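缝补的人，眼睛先学会看：谈谈针织物的修补
讲稿备注（自己看的版本，投影上只放标题和图） 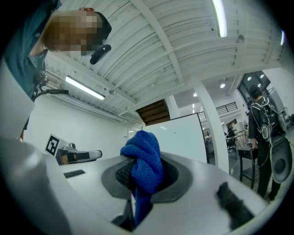
蓝色针织布，罗纹清楚可见

开场

大家好，先请大家做一件事：低头看看自己身上有没有一件针织的东西。袜子算，T恤也算，对，T恤是针织的，很多人第一次听说都会愣一下。领口、袖口翻过来摸一摸，给他们半分钟，别急着往下讲。

（停一下，等翻衣服的声音小下去。）

我今天要讲的是怎么补针织物。毛衣、围巾、袜子、帽子都在里面。梭织的衬衫和牛仔裤是另外一套办法，今天只在对比的时候提一下，想听牛仔裤的朋友可以等十二月那一场，到时候我会带缝纫机来。

为什么从针织讲起呢？我自己就是从一只袜子开始的。那只袜子脚后跟磨薄了，还没破，透光，我照着一本旧书补了一个晚上，补得很丑，硬得像一块饼干，穿进鞋里走了一条街就脱下来了。可是第二天早上我又把它拆了重来，因为我突然看懂了那些小圈圈是怎么互相抓住的。那种高兴我到现在还记得！

第一部分：看懂线圈

（切到手画的大图，线圈放大的那张。）

梭织布是经线和纬线，一上一下，横平竖直。针织布是一根线自己绕来绕去，每一个圈从下面那个圈里钻出来，再被上面那个圈套住。所以它能拉伸，所以它也会脱散。一个圈断了，头顶上那一列就有可能一路往下溜，丝袜上那条“梯子”就是这样来的。

正面看，一个圈像一个小小的V。反面看，是一道一道的小横弧。只要大家今天回去以后能分清楚正针的V和反针的弧，我这场就没有白讲。

罗纹是正针和反针一列一列交替排的。最常见的是一正一反、两正两反。正针那几列鼓出来，反针那几列缩进去，于是布面上出现竖条。罗纹横向的弹性特别好，袖口、领口、帽边、袜口都爱用它。补罗纹的麻烦也在这里：补丁如果没有弹性，一拉，周围的圈全往补丁那边挤，看起来像皮肤上结了一个疤。

（这里可以拿样片出来拉一拉。先拉平针的，再拉罗纹的，让前排传下去。记得收回来，上次少了一块。）

颜色也说两句。深颜色的线圈很难看清，黑色、藏青最折磨人，灯下补黑毛衣，补十分钟就得抬头看看窗外。亮一点的颜色就友好得多，罗纹的沟是沟、棱是棱，新手练习请一定挑浅的、亮的。我给初学班准备的练习片从来不用黑色。

第二部分：洞的脾气

洞和洞是不一样的，下针之前先认一认。

磨薄。圈都还在，线变细了，对着光能看见亮。这种最好补，顺着原来的线圈走一遍就行，行话叫复制针，也叫平针绣。毛线针从V的底部出来，绕过上面那个V的脚，再回到底部。一个一个盖过去，盖完以后布面厚了一层，花纹一点没变。

断线。只断了一根，洞很小，边上有几个圈张着嘴。先别拉！我知道手会痒，尤其是看到旁边翘着一个线头。找一根细的钩针或者一枚安全别针，先把张嘴的圈接住，再考虑别的。

虫蛀。蛀洞很少只有一个，看见一个就把整件衣服举到灯前面慢慢看。看完以后，先处理虫，再处理洞。我的习惯是装进密封袋冷冻几天，拿出来回温，再冻一次。有一年我偷懒没冻，补好的毛衣放回柜子，开春又多了新的洞，气得我在阳台上坐了半天。

勾丝。线没断，被拉出来一长条。这个根本不用补，用针尖沿着那一行，一个圈一个圈把多出来的长度匀回去。耐心一点，左边匀一些，右边匀一些。千万不要剪。说三遍都不多：不要剪，不要剪，不要剪。

（现场通常会有人说“我剪过”。笑一笑，问剪完之后怎么样了，让他讲，大家都爱听这个。）

第三部分：工具

工具很少，一个饼干盒就装得下。

钝头的毛线缝针，粗细各备几根。钝头是为了不劈线，尖头的针会扎进纱线中间去，补出来一团毛。

补袜蘑菇，木头的最舒服，没有的话用一只灯泡、一个光滑的小碗、一个橙子都可以。橙子我试过，手感意外地好，补完了还能吃。

线。重头戏来了。我现在手边最常用的是Floma的细羊毛线，还有Pranari的混纺袜线，两种的脾气不太一样。Floma软，补上去几乎摸不出来，可是补脚后跟不够耐磨；Pranari硬一点，刚补完觉得有点扎，洗过以后就服帖了。我没有拿他们任何好处，线都是自己买的，大家手上有什么就先用什么，旧毛衣拆下来的线最好，颜色已经褪得刚刚好。

粗细怎么选？宁细勿粗。原来的线多粗，补线就选同样粗或者细一点点，太细了可以两股并用。我有一张色卡，40种颜色，都是这些年一小截一小截攒出来的，茶歇的时候放在后面的桌上，欢迎来比对。

剪刀要小、要快。老花镜如果需要就请戴上，我戴。

第四部分：三种补法

一、复制针。刚才讲过了，适合磨薄的地方。投影上放步骤图，慢一点，起针那一步重复讲。线尾留长一些，最后藏到反面去，顺着反针的弧穿几个来回。不打结，针织物里打结迟早会从正面冒出来。

二、织补。适合已经有洞、形状又不规整的。先拉纵线，一根一根平行地排好，要超出洞的边缘，一直走到结实的地方。然后横着穿，一上一下，像编一个小篮子。纵线不要拉紧，松松地躺着就好，我那只饼干袜子就是纵线拉得太紧。这种补法没有弹性，所以补在肘部、脚跟可以，补在罗纹袖口上就要小心。

三、织一块接上去。适合大洞，也适合罗纹。把洞的边缘拆成整齐的方形，底下一排活圈挑到棒针上，按原来的花样往上织，每一行在两侧和旧布连一下，织到顶，再用无缝缝合把新圈和旧圈缝在一起。听起来吓人，做起来就是慢。罗纹要特别注意，挑圈的时候把正针、反针的顺序先念一遍：正、正、反、反。错一列，竖条就对不上了，远远地就能看见。

无缝缝合这一步在罗纹上还有一个小陷阱，从上往下和从下往上的线圈会错开半针。平针看不太出来，罗纹会看出来。解决的办法是尽量把接缝放到不显眼的一行，或者干脆接受它，那半针就留在那里吧，我自己有三件毛衣上都有。

（如果时间紧，第三种只讲原理，不演示。上次在Rudd讲的时候演示了，结果后面答疑全没时间了。）

第五部分：藏起来，还是露出来

这一段我特别想讲，语速会变快，提醒自己喝水。

以前补衣服是要藏的。补得看不出来才算手艺，补得看得出来是没办法。现在很多人喜欢露出来，用撞色的线，灰毛衣上补一块橘色，黑袜子上补一块粉的，好看极了！我两边都喜欢，看衣服，也看穿衣服的人。

有一件长辈留下来的开衫，主人请我尽量补得不见痕迹，我就找了最接近的线，在日光下、灯光下都比过。还有一件小朋友的毛衣，肘部破了，小朋友指定要绿色，要“像青苔一样”，那我当然给他长一片青苔。

如果想露出来，有几个经验可以分享。颜色可以跳，质地别跳，羊毛上补羊毛，棉上补棉，洗的时候缩得才一致。形状可以比洞大，画一个圆、一片叶子，先用水消笔在布上描出来。还有，一件衣服上补过一处以后，往往会补第二处第三处，头一处的颜色请挑一个自己愿意看很多年的。

第六部分：洗和收

补完先别急着穿，过一遍水。温水，一点点羊毛洗剂，按一按，不搓不拧。用毛巾卷起来吸水，平铺，把补过的地方用手指轻轻推平，晾干。这一步做完，补丁和旧布才算真正认识了。

收的时候叠着放，毛衣挂着会越挂越长。换季前全部洗净，虫子喜欢有汗和油渍的地方。樟木片闻着舒服，作用有限，干净和密封更管用。

起球怎么办？每次都有人问。用梳子或者剃球器都行，轻轻地，放在平的地方做。刚买的毛衣头几次起球最多，后面会慢慢少下来。

第七部分：我们的修补台

最后几分钟讲讲我们在Hovadis摆的修补台。最早就是一张折叠桌，两把椅子，来的人把衣服往桌上一放就想走，我说您坐下，您自己来，我在旁边看着。慢慢地大家就真的坐下来了。

去年我们记了一本账，登记了大约800件，其中700件是针织的，袜子占了很大一块。最大的一位来访者97岁，带来一副自己年轻时织的手套，拇指上破了。针一拿到手里，她的动作比我们谁都快，我站在旁边偷师，学到一个收线尾的办法，现在每次上课都在教。

账本里还有一栏写“没补成”。有的是羊毛已经毡化了，有的是纱线脆了，一碰就断，也有的补到一半主人改了主意，拆了做成猫窝。这一栏我很珍惜，新来的帮手我都让他们先翻这一栏。

动手环节

每人一块练习片，浅黄色，上面我已经磨好了一小块。先在反面找到那一列的线圈，再翻回正面，做五针复制针就可以。五针够了，做到第五针手就顺了。

左撇子的朋友请坐到靠窗那一侧，我给你们准备了反过来画的步骤图。

做的时候我会走一圈。看到线拉得太紧的，请他把布横着拉一下，听见“嘣”的一声就是太紧。

答疑备忘

机织的细毛衣能不能补？能，针要更细，线可以用单股，或者从侧缝里面抽一点原来的线出来用。抽之前看清楚侧缝是缝的还是包边的。

羊绒呢？一样，手再轻一点。

化纤的呢？化纤的也可以，线选同类的，熨烫时温度放低，先在里面试一小块。

多久能学会？复制针一个下午，织补要补坏几只袜子，接片我到现在还在学。

线头要不要留？留，夹在笔记本里，写上是哪一件衣服的，下次同一件再破的时候就知道用的是哪一团了。

色卡和练习片请在散场前放回后面的桌子，针请插回针垫，地上那根也麻烦捡一下。

2026年9月2日改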